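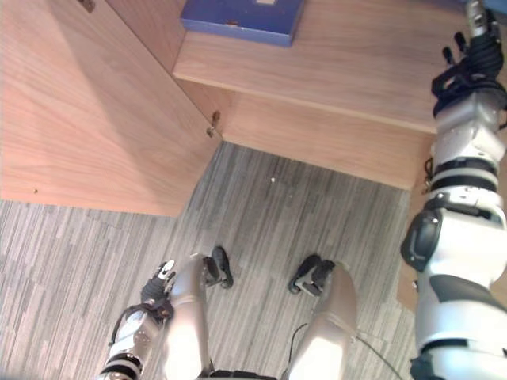 Appel à participants : opérateurs et opératrices de téléopération, collecte Harora

Vous avez sans doute déjà lu des annonces qui promettent de « façonner l'intelligence de demain ». Celle-ci propose un travail répétitif, correctement encadré, dont nous ne savons pas encore s'il donnera un bon robot de bureau. Nous cherchons des personnes capables de commander un humanoïde à distance pendant des heures et de nous dire quand un exemple ne vaut rien.

Le projet

Harora est mené par le laboratoire Lomedside. Il s'agit de constituer un jeu de démonstrations pour un système qui apprend par imitation : ranger, sortir, déplacer et reposer du matériel de bureau, dans des pièces meublées comme le sont les vraies pièces, avec de la moquette au sol et des meubles en bois dont les étagères ne sont pas toutes à la même hauteur. L'objectif fixé est de 4000 épisodes. Nous en avons enregistré 3256 depuis le début de la collecte, et 1431 ont été conservés après relecture. Les autres ont été écartés : prise hésitante, consigne mal suivie, décalage entre les vues, opérateur fatigué. Nous préférons donner ces chiffres tout de suite, ils expliquent mieux le poste que n'importe quelle fiche.

Une première campagne, confiée à la société Usov, payait à l'épisode. Le volume était là, la qualité beaucoup moins. Nous payons maintenant à l'heure et l'épisode raté ne coûte rien à celui qui le signale. Est-ce que cela suffit ? Nous le verrons à la relecture.

Ce que vous ferez

Vous piloterez les deux bras et les mains du robot depuis un poste fixe, avec le retour de la caméra de tête et celui des caméras de poignet. Les deux vues ne racontent pas la même chose. De la tête, on voit les meubles, le sol, les jambes et les bras du robot, et une boîte bleue posée au bord de l'étagère reste un petit rectangle. Au poignet, une surface bleue peut prendre la moitié de l'écran, et le reste est mangé par la main. Il faut apprendre à passer de l'une à l'autre sans s'arrêter, parce que chaque arrêt se retrouve dans les données.

Une part du temps (comptez un tiers de la séance) est consacrée à l'annotation : début et fin du geste, objet visé, contact ou non, avis libre. L'avis libre est obligatoire. « RAS » n'est pas un avis.

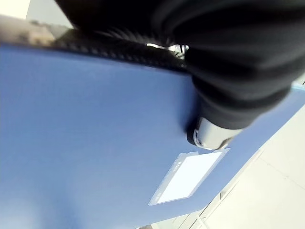 Ce que nous ne promettons pas

Le modèle entraîné sur les premiers épisodes se débrouille avec les objets qu'il connaît et beaucoup moins bien avec les autres. On nous répète qu'il suffit d'ajouter des données. Peut-être. Personne dans l'équipe ne l'a démontré pour les objets plats et les surfaces inclinées, et c'est une des questions que cette collecte doit trancher. Si la réponse est négative, elle sera publiée aussi.

Il n'y a pas d'embauche à la clé. La mission dure jusqu'à la fin de la collecte, renouvelable une fois si l'objectif n'est pas atteint. Une attestation est remise sur demande.

Profil

Aucun diplôme exigé. L'expérience des jeux vidéo aide un peu moins qu'on ne le croit : les bons joueurs vont vite, et nous demandons des gestes lisibles. Nous avons eu de bons résultats avec des personnes venues de la couture, de la reliure ou de la régie de théâtre. Il faut en revanche :

une bonne vision de près, corrigée ou non
pouvoir rester debout par tranches de quarante minutes
lire et écrire le français sans gêne, pour les annotations
accepter que vos gestes soient enregistrés et réutilisés pour l'entraînement (le formulaire de consentement est envoyé avant toute séance, lisez-le vraiment)

Les personnes sujettes au mal des transports doivent nous le dire. Ce n'est pas éliminatoire, mais la vue de tête bouge.

Conditions

Séances de trois heures, pause comprise, 2 séances par semaine au maximum. La formation est payée au même taux que la collecte, y compris si vous décidez d'arrêter après. Le travail se fait dans nos locaux, bâtiment Prosser, au premier étage avec ascenseur. Pas de télétravail, la liaison ne le permet pas encore proprement.

Candidater

Envoyez quelques lignes à Fengying Qiu, responsable de la collecte, par le formulaire du site Lomedside, rubrique Harora. Pas de lettre de motivation type — elle ne les lit pas. Dites plutôt quel travail manuel précis vous savez bien faire, et comment vous reconnaissez qu'il est raté. Indiquez aussi vos disponibilités en matinée.

Date limite de réception : 14 janvier 2023. Les personnes qui avaient écrit en décembre n'ont pas besoin de renvoyer leur dossier. L'essai dure une heure, il est rémunéré, et vous recevrez une réponse dans les deux cas.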